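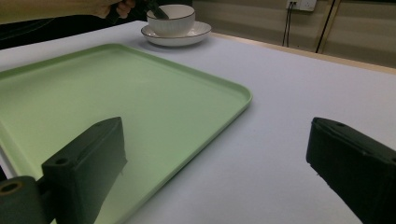
A pale green tray on a light gray table.

Home | Food & Drink | Money | Opinion | Archive

The $7 cup and the people who sell it
Jan 22, 2026

The owner of Prallano, a coffee bar in Pevham, wants me to believe that a cup of coffee can cost $7 and still be a fair deal. I went in doubting it, and I came out with a few doubts left over.

"People pay that for a beer and don't blink," she says. True, but a beer doesn't come with a lecture about altitude. Her beans come through an importer called Demissie, and she says the farmers do well from it. How well? "Better than they would otherwise." I ask for a number. She says I'd have to talk to the importer.

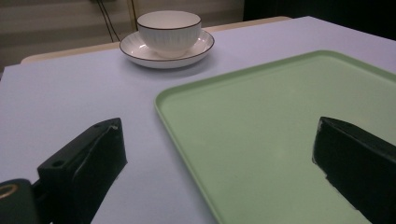

She is on firmer ground with her own bills. Rent went up in December, and she sells 135 cups on a good day. "On a bad day I'm paying to stand there," she says. The chain place on Brondon Street charges less than half as much, and she admits its coffee is "fine, if you put milk in it."

Could she tell the two apart without knowing which was which? She laughs and says of course. I offer to set up a test. She says mornings are too busy, and afternoons are when she does the ordering.

What she won't do is call it a luxury. "It's breakfast," she says. I ask how many of her regulars come every day. "Fewer than last year," she says, and goes to serve one.

Share | 300 views | 7 comments

Related
Is the Brondon Street parking plan dead?
Pevham bakeries raise prices again
What "small batch" means on a label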